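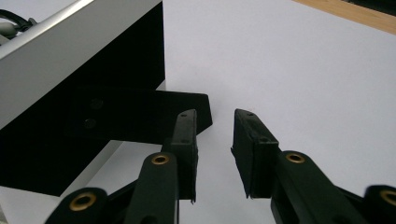 The gripper's open fingers, with brass-coloured eyelets at the linkage pivots.

Reviews > Workshop > Robotics kits

I'd meant to give the Ballurel hand-held gripper kit one evening at the kitchen bench, and then it was January and I was still fiddling with it, quite happily, with cold tea at my elbow and the manual propped against the toaster.

It comes from Mazurek, a small outfit in Bastesville, and it sells for $574 with 2 sets of finger pads. You build the linkage yourself (set aside a whole afternoon, and do lay the arms out in order first, I didn't!) and the dark moulded parts have a lovely rounded feel. The matte black pads do pick up scuffs and dust, as you can tell from mine, though a spare set is in the box.

Begoñe Arrieta runs the evening robotics class at Fukham and has put two of these kits through a full term of teenagers. "They argue over who gets to hold it," she told me, and she reckons the pivots are the bit her students understand quickest, because they can watch them move.

My grumbles are small ones. The instructions skip a step at the second link, and I'd have liked a proper carry case at this price. Mazurek tells me a revised booklet is at the printer's, and anyone who bought the first one can write in for a copy.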